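Two Days at Horngate: Shopping for a Robot With Somebody Else's Money

I got back last night with a tote bag of brochures and very sore feet, so let me write this up while I can still read my notes. Our test kitchen has been talking about a robot arm for dishes and counter work since April, and I was the one sent to the Horngate open days to see what we'd be getting into.

Getting in

Parking was easy and the badge line was short. They only let 60 visitors in per session, so you could get right up to the benches and ask things twice (I did!). Coffee was free until noon and then suddenly it wasn't.

The Fevitz bench

I went here first, as theirs was the quote we already had on file. The arm itself is lovely and quiet. What I hadn't understood is how much of the price sits outside the arm – the mounting plate, the safety stop, the spare fingers for the gripper, the first year of support. The rep went through our quote line by line with me and penciled in four things we'd left off. I'd rather hear it now than in the fall, but ouch.

Ask about finger sets if you go. Ours would be picking up both flat plates and wet mugs, and they price each set separately.

Nordin and the rental question

Nordin rents. You sign up for nine months, they bring everything in and take it away at the end, and part of what you've paid counts toward buying. For a small place like ours that's tempting. The catch is floor space, and they want a proper site drawing before they'll even talk numbers. I have a sketch on the back of a menu. That's a job for next week.

Timham's simulator

This was my favorite stop and I stayed way too long. Timham builds your kitchen on the computer and runs the gripper in it before you've ordered anything, so you find out early if the arm you've budgeted for is the wrong size. I picked a deep charcoal sink in a white marble counter, much fancier than ours, and parked the open gripper at the near edge of the counter. Then I just sat there looking at the drain strainer down on the basin floor and thinking about reach, and about that faucet at the back. A setup session costs $300 and they take it off the bill if you order later. I'm putting that in the budget as its own line, first thing.

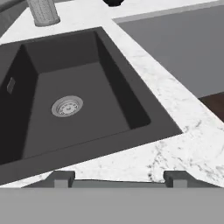

What I'm asking for

Two things, for now. One is the Timham session, with our real sink and counter measurements. The other is a rental quote from Nordin to put next to the corrected Fevitz one. I'd also like some money held back for installation, and I don't have a good number for that yet – every bench told me something different.

The next open days haven't been announced. Bring a tape measure and your floor plan, and eat before you go.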